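The printer corner

28 April 2019
By Unnur Skov

The printer corner is at the far end of the Barnura office, past the last row of desks. Most people walk over there several times a day and don't look at it much. It has the fan, the trash, the paper and a good share of the cables, and most of the notes in our suggestion box this spring were about it.

The whole room is 494 square feet, so one corner filling up makes a difference to everybody. Imtiaz Begum asked for a page on each part of the office before we decide what goes where in August. The kitchen shelf and the coat rack are already up. The pictures can be read with the floor plan taped inside the front door.

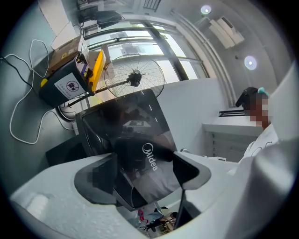
The black Midea, with its name in white, and the fan behind it. White cable in loops on the floor.

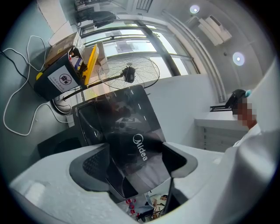
Yellow lid up on the bin, cardboard boxes behind it. The sign on the front is the one with the slash through it.

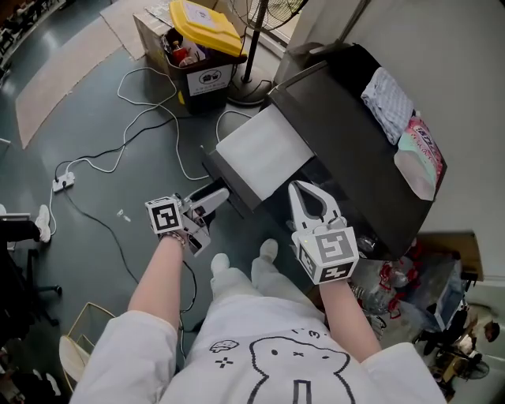

Drawer pulled out, with a folded white cloth in it. The blue and white checked towel is on top, toward the back.

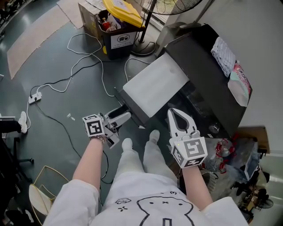

Blank paper in the tray. The checked cloth and the pink and white package are at the right-hand end.

Paper first. We buy it through Cassim, and the last order was 1,000 sheets. It was supposed to last until summer and it won't. Habibur Matubbar looked at the print log and found that one day in March used 200 sheets, nearly all of it the draft handbook, printed single-sided by several people who each wanted their own copy. The handbook is now in the shared folder. Please read it there. If you need it on paper, there is a bound copy on the windowsill by Rokeya Gazi's desk and you can borrow it for as long as you like.

The second thing is cables. We have had two quotes for floor covers. The one from Flindus was $90 and covers the walkway. The other was a lot more and included drilling, which the building won't allow. I have told Flindus to go ahead. Until the covers come, walk on the window side and don't roll chairs through. If you unplug something to make room for a charger, plug it back in when you're done. Twice this month the network switch was off at eight in the morning.

Then there is the fan. Preben Ravn would like it closer to the middle of the room and three people at the back would like it where it is. We tried both last summer. In the middle it blew papers off the long table, and in the corner it did very little for anyone up front. My suggestion is a second fan, a small one, and the money can come out of what is left from the chairs. Write your name on the sheet by the door if you agree or if you don't.

Trash goes out in the evening, and whoever leaves last takes it. Food should go in the kitchen can, even if the kitchen feels far away at four in the afternoon. Cardboard gets flattened and taken down to the loading door. The building picks it up from there, but only if it is tied. String is in the second kitchen drawer, under the dish towels. Boxes that somebody wants to keep should have a name on them in marker, and they should be somewhere other than the printer corner. I went through the ones in the supply closet last week and most had been empty since the Drarkositz shipment.

Cleaning cloths are a smaller matter. We have enough of them, and they tend to end up wherever the last person put them down. Dry ones for screens and glossy surfaces should be kept apart from anything used in the kitchen. Rokeya takes the used ones home to wash when the bag is full, and she has been doing it since the fall, so if someone else could take a turn that would be fair. The bag hangs behind the kitchen door.

Snacks are fine at your own desk. We had ants in the supply closet two years ago and it took a month to get rid of them, so close the package and take it with you.

The plan for August is still open. One version moves the printing over by the supply closet and leaves the corner for a small table with two chairs. The other keeps everything where it is and adds a shelf above. Habibur measured the wall for the shelf and there is room, but the outlet would have to stay reachable. Imtiaz has both drawings. Comments should go to her by email, and please don't write on the drawings.

Recent pages
The kitchen shelf
The coat rack and the front door
Chairs: what came and what went back
Where the Drarkositz boxes are now
Keys and who has them
Window blinds, second attempt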